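February

Went to see the Gandach prints at last. I had meant to go in the first week, when the gallery was quiet, and then put it off as usual. Took the early train and was at the door before ten. There was a short queue, mostly people with membership cards, and a man in front of me who wanted to pay by cheque.

The exhibition takes up the whole upper floor and is laid out by place. You start with the harbour views, then the salt works, then two rooms of the hill villages around Retitden, and the portraits come last. I had only known the harbour ones from a calendar my aunt had. They are smaller than I expected. Most would fit under my arm, and the ink is much greyer than in reproduction. The calendar people must have pushed the blacks.

There are 100 prints in all, according to the leaflet. I didn't look at every one properly. By the second village room I was skipping, and went back for the ones I had missed after a sit down on the bench.

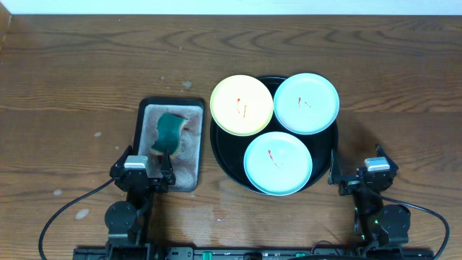

Is it better to start with the portraits?
I would say so, if you get there at opening time. They are in the smallest room, and by eleven it was hard to stand back from anything.

The one I liked best was a woodcut of a road in rain, two figures with a handcart, hung beside the fire exit where most people walked straight past it. The rain is cut as long slanting lines, and he has left them out where the cart is, so the cart looks as if it is standing in its own dry patch. I stood there for some time. A guard came over and I thought he was going to tell me off for leaning in, but he only wanted to get to the radiator.

Valentin Riviere gave a talk at noon in the side room. He wrote the catalogue and has spent years going through the proofs. He spoke without notes and went on 20 minutes longer than planned, which I didn't mind, though the woman beside me had a bus to catch and kept looking at her phone. His main point was that the late prints were made from the early blocks, cut down and worked again, so that bits of the harbour are still there under the hills if you know where to look. He showed a mast that had been turned into a poplar. I went back up afterwards and found it, third print on the left wall. Once you have seen it as a mast it is difficult to see a tree.

He was less convincing on the dates. Somebody asked how he could put the salt works so early when the paper was of a later kind, and he said paper was a long subject. It probably is.

Lunch in the café. Leek soup, bread, tea. Dear for what it was. I shared a table with a couple who had come for the Cara tapestries on the ground floor and didn't know there was anything upstairs. I told them to go up. I had a look at the tapestries myself later, but my eyes were tired by then and I can't say much about them – a lot of brown, one very good dog.
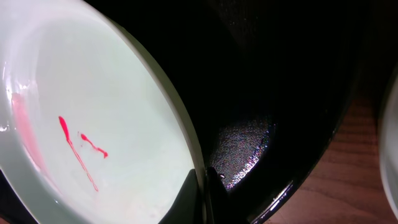

How long do you need for the whole exhibition?
Two hours is enough for the prints alone. Leave longer if you want the tapestries and the talk on the same day.

The shop had the catalogue in hardback only. I bought 7 postcards instead, all from the village rooms. No card of the road in rain, and I asked. The girl at the till said they only print the ones on the poster and the ones people write in about, so I may write in.

Walked back to the station the long way, past the Pastor building, where they have taken the hoardings down. The new front is plain brick with narrow windows. I thought I would dislike it and didn't much. Train was 2 minutes late leaving and had made it up by the junction.

Put the postcards on the shelf by the kettle. Two are already curling. I must find the flat tin, and ring my aunt about the calendar, as I should like to compare the blacks if she has kept it.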